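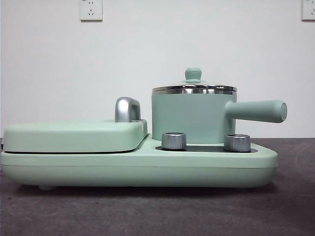

Elibariki Makori wanted it noted first thing that the pan side takes too long to get going and he'd rather have two griddles. Noted. Others disagree, see item 3.

Breakfast group minutes, July 9, 2023
Staff kitchen, Trekport building, upstairs
Started late, bus. Quorum ok.

1. Last minutes
Read, approved. One fix: the toaster went to the Puduvgate office, not to storage. Corrected in the binder.

2. Money
Opening balance 581. Paid out 358 for the new breakfast maker, the green one with the griddle and the little saucepan on one base. Leaves 223 before the coffee bill. Coffee bill not in yet. Ichikawa people still owe their share from spring, second reminder to go out. Elibariki asked if the 358 included the extra pan. It did not, there is no extra pan.

3. Breakfast maker, use of
Long discussion. Agreed:
- stays on the gray counter, against the wall. Do not carry it down to the meeting room
- both knobs back to off when you leave. Both
- wipe the griddle side same morning, soft cloth, no scouring pads on the green finish
- eggs and oatmeal in the saucepan, no frying in it
- lift the glass lid by the knob and put it down somewhere flat, not on top of the griddle cover

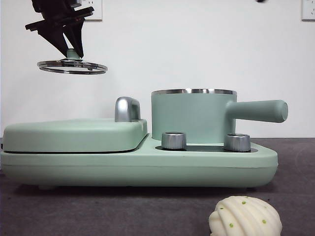
Does the saucepan lid go in the dishwasher? By hand only, warm water and a drop of soap, dry the steel rim right away so it doesnt spot.

Elibariki offered to write up a card with all this and tape it inside the cupboard door. Accepted. Large print please.

Request to move the start of hot breakfast to 7:15. Four for, two against, carried. Starts next week.

4. Outlets
Question whether the kettle and the breakfast maker can run at the same time. Not sure. Building office to be asked what that wall can take. Until then one at a time, kettle first.

5. Lids and glassware
Too many lids without pots in the bottom drawer. Drawer to be sorted before the October meeting. Anything with no match goes in the give away box. Chipped glass goes out, no arguments this time. Keep the glass lids with their own pans, stacking them bare is how the Drakier set got scratched.

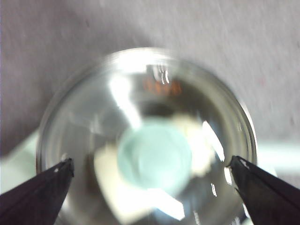
Paper towel between each one if they have to be stacked. Drawer liner also needed, the old one is curling up at the back. Up to 20 approved for liner, keep the reciept.

6. Other
Sponges: change weekly. Oatmeal running low, buy the big bag. Somebody is taking the good spatula home, please bring back.
Fridge shelf labels held over, no time.

Next meeting in October, date to be sent round. Same room.
Closed 5:40.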